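**Progress report to the Riis Fund, 15 March 2018**
Project: Skaverura guest house and weaving room, Zollel

We have had a wonderful winter and are happy to share where things stand. When we wrote last July the upstairs rooms had no heat and the looms were still in pieces in the barn. Both looms are up and running now, and the guest rooms have taken paying visitors since the first snow!

**Weaving room**

The bigger loom needed a new beam and a lot of patience. Our beginners' course filled within days of the notice going up in the Zollel store, and we added a second evening group to fit everyone in. More than 70 people have tried weaving here so far, and several of them have gone on to rent loom time of their own. The Wornura school also brought its older students over (they want to come back in the fall, and we want them to).

The wool has been a nice surprise. Two farms up the valley used to throw away their darker fleeces, and they now set them aside for us. The yarn comes back from the mill a little uneven, which suits blankets just fine.

**Guest rooms**

All the rooms are painted and the beds are made up with large blankets and spare cloths. We spent $2000 of your grant on bedding and window coverings, as planned, and came in $200 under on paint. With your okay, we would like to put that $200 toward a drying rack for the back porch.

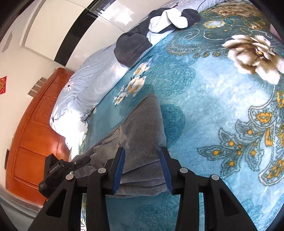
*Gray cloth and bed blanket, guest house bedding.*

Guests have been kind in the visitors' book. The most common request is for thicker curtains on the east side, where the sun comes in very early. We have fabric picked out and hope to hang them before the summer season. The upstairs shower still runs slow, and the plumber thinks the old pipe under the landing has to go. We are waiting on a price for that.

**What comes next**

- Curtains for the east rooms
- A dye garden behind the barn, starting with madder and weld
- An open house in July, with looms set up outdoors if the weather holds
- Price for the landing pipe, to be sent on to you once we have it

Receipts are in the attached folder, sorted by month. The one for the loom beam is a handwritten note from the sawmill, so please let us know if you need it typed up.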